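Trirnell Small Laundry, data card

The set has 3,065 pictures of small cloth items being picked up and sorted. Most are printed and creased, as they come from the pile. Each item has a label for its main colours.

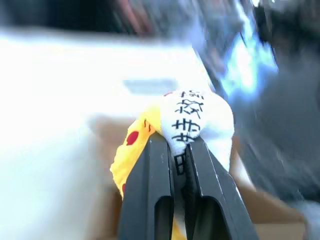
If an item has two colours, please write both, the larger one first. Prints are noted only as "yes" or "no". Questions go to Levente Szekeres.

Related
- Trirnell Towels
- Dosau Folding Notes
- Ososell Sock Pairs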